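O porta-canetas de rede e outras formas de arrumar a bancada

Publicado em novembro de 2020

Toda a casa tem um sítio onde as coisas pequenas vão morrer. Na minha era a ponta da bancada, entre a torradeira e a janela. 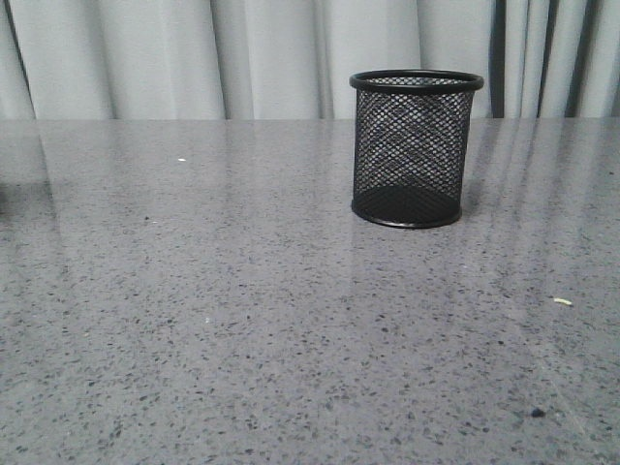 Comecei por um copo de rede preta, daqueles de escritório, comprado numa loja Nartey por menos do que custa um café e um pastel. A ideia era pôr lá as canetas. Acabou por me obrigar a esvaziar duas gavetas e a tomar decisões sobre uma colher de pau que já só tinha metade.

Ficam as notas do que aprendi, pela ordem em que me fui irritando.

Escolher o copo
A rede deixa ver o que está lá dentro, e isso tem vantagens e uma desvantagem óbvia: vê-se o que está lá dentro. Se tenciona guardar pilhas gastas e elásticos ressequidos, compre cerâmica. Passe o dedo pelo rebordo antes de pagar. Se for enrolado e liso, ótimo; se arranhar, deixe-o na prateleira. Veja também o fundo. Os de fundo fechado aguentam clipes e pioneses; os de fundo em rede largam-nos um a um pela casa, de preferência no corredor, de preferência à noite.

O que lá cabe
Canetas, lápis, uma tesoura, o termómetro da carne, espátulas curtas. Na cozinha uso um só para os utensílios que pego todos os dias e o resto foi para a gaveta. As colheres compridas fazem tombar um copo leve assim que ficam todas encostadas ao mesmo lado. Resolve-se com uma mão-cheia de seixos no fundo ou, para quem não tem seixos, com um frasco de vidro baixo enfiado lá dentro, que ainda por cima apara os pingos.

Facas, não. Já vi fazer. A ponta entra na malha e depois é preciso segurar o copo com uma mão e a dignidade com a outra.

Limpar a rede
O pó instala-se nos cruzamentos do arame e tem planos de ficar. O pano só o empurra para dentro. Use um pincel seco, de cerdas macias, primeiro por fora e depois por dentro. Na cozinha o pó já vem com gordura, e aí é água morna, detergente da loiça e uma escova de dentes reformada. Deixe de molho 25 minutos, enxague, sacuda dentro do lava-loiça (a sério, dentro) e seque logo de boca para baixo em cima de um pano. O arame pintado enferruja nas soldaduras se ficar húmido de um dia para o outro. Máquina de lavar, nem pensar: experimentei em abril e fiquei com um copo às manchas e três garfos com pintas.

A bancada por baixo
Nas bancadas de pedra polida, um copo metálico arrastado deixa risco, e o risco vê-se precisamente à hora a que chegam visitas. Três pés de feltro autocolante por baixo do aro chegam. Eu uso os da Binar, que descolam passados uns meses e reaparecem na sola do chinelo. Os da Kirkholm são mais feios e mais teimosos. Perto do lava-loiça troque o feltro por silicone, que o feltro molhado cheira a cão.

Onde pôr
Encostado à parte de trás da bancada, fora da zona de cortar e longe do fogão. Se tiver cortina por trás, confirme que ela corre sem bater no copo. A minha varria tudo para o chão todas as manhãs e eu andei uma semana a culpar o gato do vizinho.

Quantos comprar
Um. As lojas vendem-nos em conjuntos com tabuleiro, porta-revistas e uma caixinha para clipes, e quem vê aquilo convence-se de que vai passar a ter clipes. Compre um, use-o um mês e só depois pense no segundo. O que não couber no primeiro é, em geral, para deitar fora, incluindo as canetas do hotel de Nedport que nunca escreveram.

Antes de as devolver ao copo, experimente-as todas num papel de rascunho. Demora menos do que parece e rende um saco inteiro de plástico para o lixo.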